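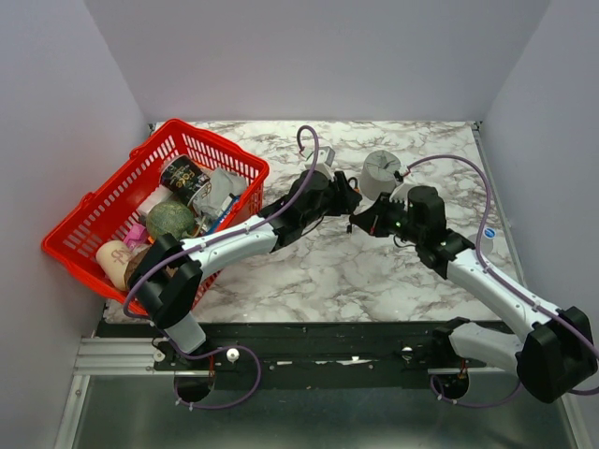 A slotted red basket on a marble-patterned top, with mixed shopping still inside.

The case for leaving groceries in one open basket until they are put away is stronger than most kitchen advice allows. Yannick Hoarau, whose storage column in the Sidstead paper I usually agree with, wants every item sorted by category at the store. In September he repeated the claim that sorting saves time at home. I doubt it.

A mixed load is governed by weight and shape. The heavy round item goes low and central, cylinders go against the sides, and soft bags fill whatever gap remains. Category has no bearing on any of this. A melon does not bruise less for having been grouped with other fruit, and a can does no harm beside a plastic bag.

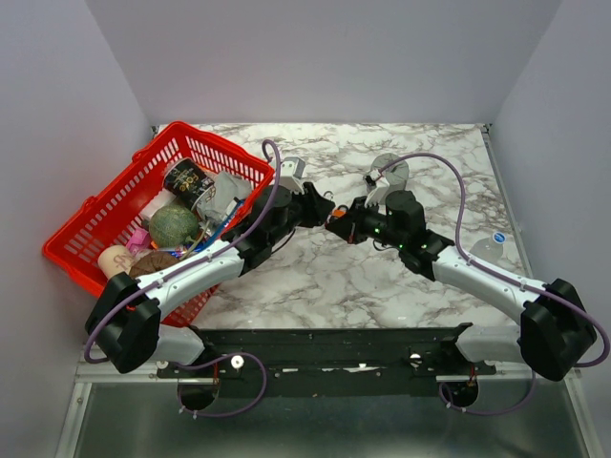 Rigid sides matter more than order. A fabric tote collapses when set down, and the contents shift toward the lowest point. A basket with a thick rim keeps its shape on the counter - and the slots let a person check the bottom layer without unpacking the top one.

Anatole Hervieu at Stiston objects that a basket takes up counter space, and he is right. Mine measures 16 inches by 18, a serious loss in a small kitchen. The remedy is to empty it promptly, cold items first. Sorting then happens once, at the shelf, where the categories mean something. Hoarau's method sorts at the store and again at the cupboard door.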